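July 22, 2022

Up at half five because of the light, and down to the plot before breakfast. The beans needed water more than I needed tea. Two cans each for the runners, one for the courgettes, none for the onions as they are nearly ready to lift. Tuesday's heat has finished off the lettuce. It had all gone to seed and tasted of nothing, so I pulled the row and put it on the heap.

Shih-chieh Leung was already at the tap. He has the plot by the Walczak fence and his potatoes are better than mine this year, which he put down to the old turkey manure he dug in before planting. I got 20 decent ones from my first two plants and the rest were marbles.

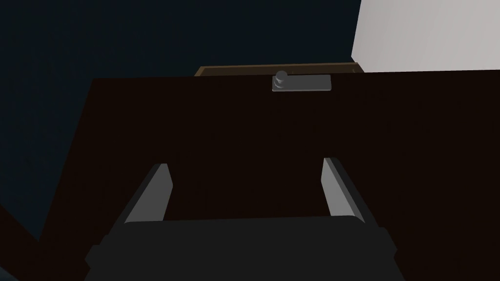
Wasitz Lane Allotment Society — Members' Diaries

Home by nine. The water butt I ordered from Flimon came while I was out and had been left next door. It holds 121 litres, less than I remembered ordering, but it will do for the shed side. The tap is the wrong thread for my hose. I rang them and waited through the music twice, then gave up and wrote an email.

Picked blackcurrants after that until my back told me to stop. Roughly 40 minutes for one bowl. The birds have had the top of both bushes because I didn't get the net on in June.

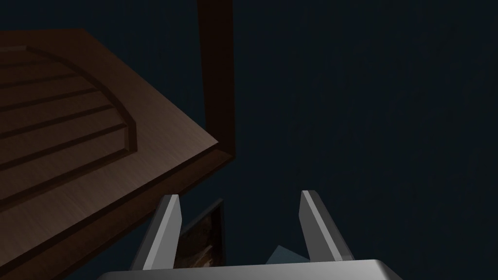 Jam in the afternoon, with the back door open and the fan going. I used the same sugar as last year and boiled it hard, and it set on the cold saucer at the second try. Six jars and a bit left over for toast. They want somewhere dark, and I should like a proper cupboard for them, in a dark brown wood with grooves let into it like the furniture in the picture, but for now they are under the stairs with the paint.

Things to do before Sunday:

Lift the shallots and lay them on the rack if it stays dry.

Tie in the tomatoes again and take the side shoots off the Zollarine, which is growing faster than the others and has hardly any fruit on it.
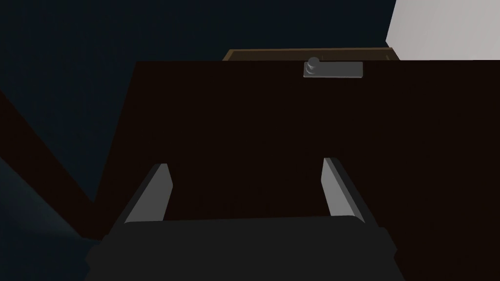

Pay the plot rent and get a receipt this time.

Find the other glove.

Rain was promised for teatime and we got a few spots on the path. I went back down at seven with the cans anyway. The ground by the beans is cracked wide enough to lose a pencil in, and the water just runs off down the gaps unless you pour it slowly.
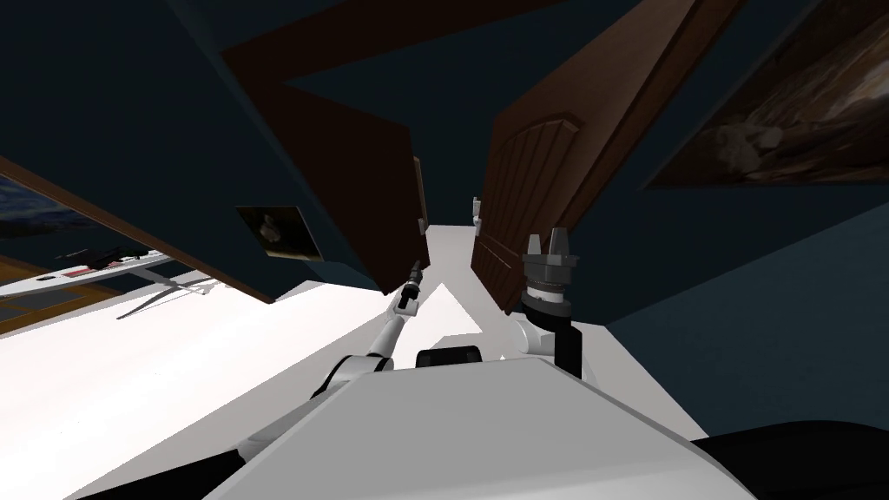
So I poured slowly, and it took until gone eight. The courgettes had put on another inch since the morning. I brought three home and left two on next door's step as thanks for taking in the butt. Supper was potatoes and an egg. Bed early — the alarm is set for five.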